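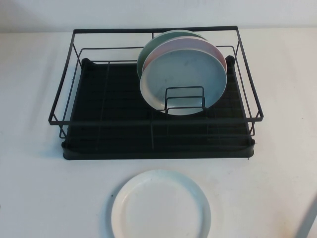
Pastel plates in a black wire rack.

I will defend the dish rack to anyone who'll stand still long enough. We had a dishwasher in the flat on Loureiro for years and I never once felt fond of it (you don't, do you?), but a plain wire rack with a tray under it is a thing I'm pleased to see every single morning!

Part of it is colour. Coloured plates spend most of their lives shut in a cupboard, stacked flat, so all you ever get is the top one. Stand them on edge and suddenly there's the pink leaning on the green, the grey-blue in front, and black wire setting the lot off beautifully. I bought my first odd plates at a market in January, 2 of them, and I've been hopelessly collecting since. Nothing matches and I wouldn't have it any other way.

My friend Aníbal Frade disagrees. He thinks a rack left out is clutter, and he dries everything with a tea towel the moment it's rinsed. Fair enough, he has a lovely kitchen. But I've seen the state of his tea towels by the evening, and I'd sooner let the air do the work while I have a cup of tea.

Do get one with a proper lip on the tray, though. My old one was flat as a board and dribbled all over the worktop. And leave it half empty if you can bear to – plates dry far better with a bit of space, and a big heap of pans on top spoils the view.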